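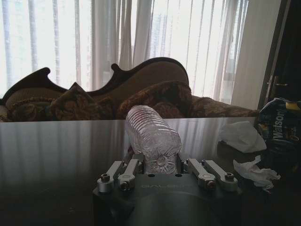 *Wrist view with a clear plastic bottle between the fingers, base towards the gripper.*

# gikora-grasp

Hello, and welcome! Gikora is a small set of tools for deciding whether a gripper has hold of something, using only what the wrist camera can see. It grew out of a tidying-up project called Flaston, where we kept copying the same few scripts from one machine to the next until Asanka Saha (very sensibly) put them in one place and gave them a name.

Clear plastic is the thing we care about most. A transparent bottle takes on the colours of whatever is behind it – patterned cushions, say – and a glossy table adds bright streaks of its own from the curtains. Our first segmenter was very fond of those streaks and would happily outline them as bottles, so please do read the section on reflections before you change any thresholds.

## What you get

- `holdcheck` – takes one wrist frame and returns `held`, `not_held` or `unsure`
- `ribfinder` – looks for moulded ribs and faceted bases on clear bottles
- `mirrormask` – marks parts of a shiny surface that are likely to be reflections
- `ayala` – the little viewer, for flicking through frames and correcting masks by hand

## Getting started

```
pip install -e .
holdcheck --config configs/prurham.yaml --input frames/
```

The Prurham config is the one we use day to day and it's a good place to begin, even if your room looks nothing like ours. It expects the fingers to come in from the bottom of the view. If your camera is mounted the other way up, set `flip: true` and save yourself the afternoon I lost to it.

Results go into `out/` as one JSON file per frame. Anything marked `unsure` is also copied to `out/review/`, and you can open that folder straight from the viewer.

## Reflections and clutter

`mirrormask` runs before everything else. It's a bit greedy on dark tables, and now and then it swallows the thin edge of a real bottle. Lowering `streak_gain` helps, though you'll get more false outlines in return. Crumpled tissues and crinkly shopping bags are labelled `clutter` in our masks; they're left out of the hold decision but kept in the files, as the planner wants to know where they are.

## Known niggles

- `ribfinder` can't cope with smooth-sided bottles yet.
- The viewer gets slow past 2000 frames, so split bigger folders first.
- Old masks from before November 2018 use a different label order. Run `tools/relabel.py` over them once, and keep a copy.

Bug reports are very welcome, and a frame attached to the report is more welcome still.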